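Laundry and Linen Room Safety Checklist, with Comments
Okgate Guest House, ground floor and annex

Hello again, and thank you all for keeping the linen room open while I poked behind things with a flashlight. I have written my comments out in full this time, as a few of you said last year's one-word notes left you guessing (fair enough!).

Dryer lint screens: PASS
Both clean when I pulled them. Please keep doing this after every load, even the small ones.

Dryer vent to outside wall: NEEDS WORK
The flap sticks halfway. A bird has had a go at it, I think, and there is straw in the elbow. Stop using the left dryer until it is cleared.

Folding surface: PASS
Flat, steady, and a good height for most of us. Trousers folded lengthwise, as you do them, stack nicely on the narrow shelves. 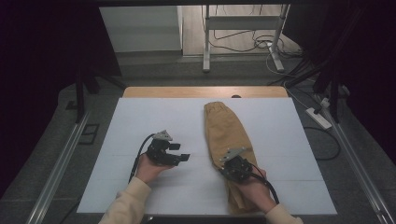 Weltov, May

Water shutoff valves: PASS
Both turn by hand. The tag on the cold one has faded, so a fresh one would be lovely.

Washer hoses: NEEDS WORK
The Beltar machine has a bulge in the hot hose near the back plate. Replace the pair together and write the month on them in marker.

Floor and drain: PASS WITH COMMENT
Drain runs freely. The mat by the door curls up at one corner and I caught my toe on it twice, so either tape it down or let it retire.

Shelving: PASS WITH COMMENT
The tall unit is marked for 700 pounds in all and is nowhere near that, but the heavy bedspreads have crept up to the top again. Down low with those, please, and the pillowcases can go up high instead.
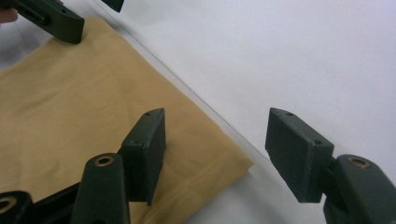 SECTION C: CHEMICALS AND ELECTRICAL

Bleach and descaler: NEEDS WORK
Still side by side in the same tub! I know the cupboard is small, but they really must live apart. The Antoniadis caddy under the sink is empty and would do very well for one of them.

Outlets near the sink: PASS
Tested and reset, both tripped as they should.

Iron and cord: PASS
No fraying. Let it cool on its stand before wrapping the cord.

Extinguisher: PASS
Gauge in the green, pin in place, tag 198 signed.

Please send me a note once the hose and the vent are done and I will stop by for a second look.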